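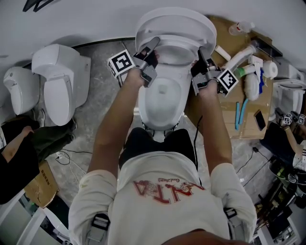
Slow-close seat or regular?

karabulut_n
Redoing the downstairs bath in November. The Cuvley seat with slow-close hinges costs 27 dollars more than the plain one. Worth it?

plodov6
Yes. We have kids and the old one slammed all night. Ours has been quiet for 6 years.

Tatlı
I disagree. Mine lost its damping after two winters and now it drops like any other seat. Buy the plain one and replace it when it cracks.

plodov6
Which brand? Some hinges can be swapped without a new seat.

Tatlı
Celta. I asked the store and they only sell the whole seat.

karabulut_n
Does cleaner get into the hinges?

plodov6
It can. Get one that pops off with a button and wipe under it on Saturday or whenever you clean.

Tatlı
Measure the bolt spacing first. I had to return one.

karabulut_n
OK, will measure tonight. Leaning toward the Cuvley.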